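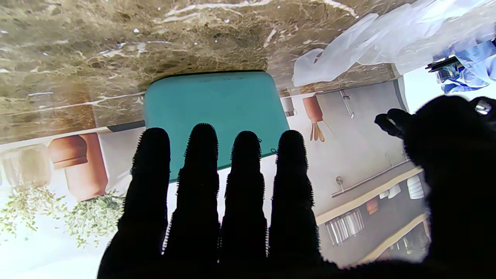

Kitchen countertop

A kitchen countertop, also called a counter or, in many English-speaking countries outside the United States, a worktop or benchtop, is the raised, flat surface on which most of the work of a kitchen gets done. It usually rests on a row of base cabinets and may be made of stone, wood, tile, metal, laminate or concrete. People chop on it, roll dough on it, set their groceries down on it when they come in from the store, and very often end up leaning on it for a long talk while something simmers.

Stone counters

Marble has been used in kitchens for centuries and is still much loved by bakers, who like the way it stays cool under pastry. White and gray marbles are the best known, but brown ones have a following of their own. Their ground color can run from light caramel to deep chocolate, and the veins that cross it may be cream, beige, rust or nearly black. A mottled brown surface is forgiving in daily use, as crumbs and small spills don't show on it the way they do on a plain white slab – though this also means it has to be wiped by habit and not just by eye.

Marble is a fairly soft stone and it reacts with acids. Lemon juice, vinegar, wine and tomato sauce can all leave dull marks known as etching, and these are separate from stains, which come from a liquid soaking in. Many owners have the stone sealed, which slows down staining but does very little about etching. Everyday cleaning calls for warm water, a mild soap and a soft cloth, followed by a good drying.

Regional custom

In the hill town of Piras, where brown stone was cut at the Utano quarry for several generations, the counter was traditionally the one costly thing in an otherwise simple kitchen. A household survey kept in the town of Idosach lists 118 kitchens with a stone counter, and in 43 of them the slab had been moved from an older house when the family moved. The local word for such a slab, drudirov, has since been taken up as the name of the yearly kitchen fair, Drudirov, held in June.

Containers on the counter

Very few counters stay bare for long. Plastic food containers are among the most common things kept or set down on them, and the low rectangular kind with rounded corners is especially handy: it stacks well, it is easy to wipe out, and it slides into a shelf or a refrigerator without wasting room. Bright colors such as teal, red and yellow help a family tell one box from another, and they look cheerful against darker stone.

A plastic box will not harm marble, but grit caught underneath it can scratch the polish, so it is kinder to lift a container than to drag it. Spills that run under a box are easily missed, too, and an acidic one may leave an outline of the base.

See also

Backsplash
Food storage container
Kitchen cabinet
Marble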